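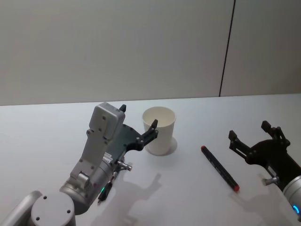
Walter room air purifier - FAQ

How big a room does it cover?
Up to 400 sq ft with the door shut. Open plan, get two.

How often do I change the filter?
Every 6 months. Sooner if you have pets or smoke. Light goes orange when its due.

Can I wash the filter?
No. Prefilter yes (the mesh one), lukewarm water, dry it overnight. Main filter never.

Is it loud?
Low is fine for sleeping. High you will hear.

It smells funny when new
Normal. Run on high one day, window open. Still smells after a week, email us.

Do Janssen filters fit?
The 213 does. The 92 is too short and air leaks round it, please dont.

Does it help with mold?
Catches spores in the air. Wont fix a damp wall, find teh leak first.

Where do you ship from?
Sastosberg warehouse. Orders in before noon go same day, weekdays only.

Warranty?
Two years, keep the receipt. Filters not included.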